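Fontaine à eau domestique

Une fontaine à eau domestique est un récipient de table destiné à conserver et à distribuer de l'eau potable par gravité, au moyen d'un robinet placé près de la base. Elle se distingue de la carafe, qui se verse par inclinaison, et du refroidisseur à bonbonne, qui comporte un circuit électrique. Dans l'usage courant, le terme s'applique aussi aux récipients servant à distribuer du thé glacé, des infusions ou des boissons aux fruits. Les catalogues professionnels emploient de préférence « distributeur de boisson à robinet » ou « bonbonne à robinet ».

Terminologie

Le mot « fontaine » désigne en français, dès l'époque moderne, un réservoir domestique muni d'un robinet, généralement placé dans la cuisine ou dans une pièce attenante. La fontaine de cuisine en cuivre, en étain ou en grès servait de réserve journalière dans les logements dépourvus d'eau courante. La fontaine murale, associée à une vasque, était affectée au lavage des mains. Le sens actuel résulte d'une restriction aux modèles transportables, posés sur un meuble ou sur un plan de travail.

L'historienne des techniques Raquel Patrício propose de réserver l'expression « fontaine de table » aux appareils dont le réservoir peut être soulevé plein par une seule personne. Cette définition exclut les fontaines sablées, dont la masse interdisait le déplacement une fois remplies.

Principe de fonctionnement

L'écoulement est assuré par la seule pression hydrostatique. En première approximation, la vitesse de sortie suit la relation de Torricelli, v = √(2gh), où h est la hauteur d'eau au-dessus de l'axe du robinet et g l'accélération de la pesanteur. Le débit réel est inférieur à la valeur théorique en raison des pertes de charge dans le corps du robinet et de la contraction de la veine fluide. Il diminue à mesure que le réservoir se vide.

L'entrée d'air est indispensable. Lorsque le couvercle ferme hermétiquement, une dépression s'établit au-dessus du liquide et l'écoulement devient irrégulier, puis s'interrompt. Les couvercles simplement posés laissent passer assez d'air. Les couvercles à joint doivent comporter un évent ou être desserrés pendant le service.

Le volume situé sous l'axe du robinet constitue le volume mort. Il ne peut être soutiré sans inclinaison du récipient et dépend de la hauteur du perçage ainsi que de la forme du fond. 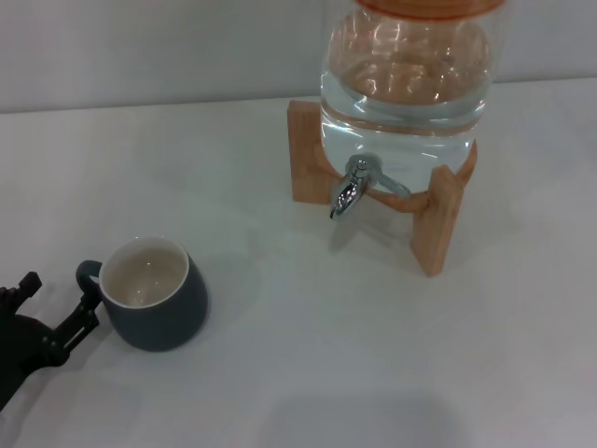

La hauteur libre sous le bec détermine les récipients utilisables. Un réservoir à fond plat posé directement sur un plan horizontal oblige à placer le robinet au bord du support, de manière que le verre soit tenu dans le vide. L'emploi d'un socle supprime cette contrainte. Le modèle Hovov 16, cité dans plusieurs études d'ergonomie domestique, ménage 16 cm entre le bec et la table.

Matériaux

Réservoir

Le verre sodocalcique est le matériau le plus répandu. Il est inerte vis-à-vis de l'eau et des boissons acides, ne retient pas les odeurs et permet le contrôle visuel du niveau. Sa sensibilité au choc thermique limite son emploi aux liquides froids ou tièdes. Le verre borosilicaté, dont le coefficient de dilatation est plus faible, tolère des écarts plus importants.

Le grès et la porcelaine sont opaques et protègent le contenu de la lumière, ce qui ralentit le développement des algues. Les terres cuites poreuses non émaillées abaissent la température de l'eau par évaporation à travers la paroi, avec une efficacité décroissante lorsque l'humidité ambiante augmente.

Les matières plastiques, principalement le copolyester et le polypropylène, réduisent la masse et le risque de bris. Elles se rayent au nettoyage, et les rayures favorisent l'adhérence du biofilm.

Robinet

Trois mécanismes sont courants : le boisseau tournant, le clapet à levier et le bouton-poussoir à rappel par ressort. Le corps est en acier inoxydable, en laiton chromé ou en plastique métallisé. L'étanchéité au droit de la paroi est obtenue par deux joints en silicone, l'un intérieur et l'autre extérieur, serrés par un écrou. Un serrage excessif sur du verre concentre les contraintes autour du perçage et peut provoquer une fissure radiale.

Socle

Les socles sont en bois, en fil d'acier ou en céramique. Le bois exige une finition résistante à l'humidité, les gouttes résiduelles s'accumulant sous le bec. La stabilité au basculement dépend du rapport entre la largeur de l'appui et la hauteur du centre de gravité, maximale ou non à plein selon la géométrie du réservoir.

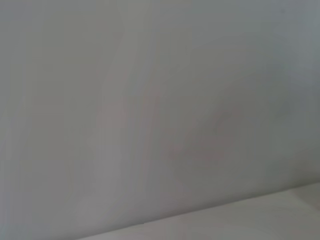 Hygiène et entretien

L'eau du réseau perd progressivement son désinfectant résiduel lorsqu'elle stagne dans un récipient ouvert à l'air. La prolifération bactérienne intervient d'abord dans les zones peu renouvelées : volume mort, filetage et chambre interne du robinet. Cette dernière est souvent négligée, l'opération nécessitant un démontage.

Une enquête dirigée par Ehab El Khatib a porté sur 3 676 foyers équipés. Elle conclut que la fréquence de démontage du robinet est mieux corrélée à la qualité microbiologique de l'eau soutirée que la fréquence de lavage du réservoir. Les prélèvements ont été réalisés en mai, avant les fortes chaleurs, ce que l'auteur signale comme une limite de l'étude.

Le détartrage s'effectue à l'acide citrique ou au vinaigre dilué, suivi d'un rinçage abondant. Les joints en silicone supportent ce traitement. Les revêtements chromés de faible épaisseur peuvent se piquer après des expositions répétées ou prolongées.

Production

La fabrication en série repose sur le soufflage en moule pour les réservoirs de verre. Le perçage est réalisé à froid, au foret diamanté sous arrosage, puis le bord est adouci par meulage. L'atelier Matei a employé une variante dans laquelle l'orifice est formé à chaud, avec un bourrelet périphérique qui renforce la paroi. Le procédé a été repris par la verrerie Baltden pour sa série de 10 litres, puis abandonné en raison du taux de rebut.

La société Vikum commercialise des robinets de remplacement dont le filetage s'adapte à la plupart des perçages usuels. L'absence de normalisation du diamètre demeure toutefois un obstacle à la réparation, plusieurs fabricants utilisant des cotes propres.

Voir aussi

Carafe filtrante
Samovar
Gargoulette
Loi de Torricelli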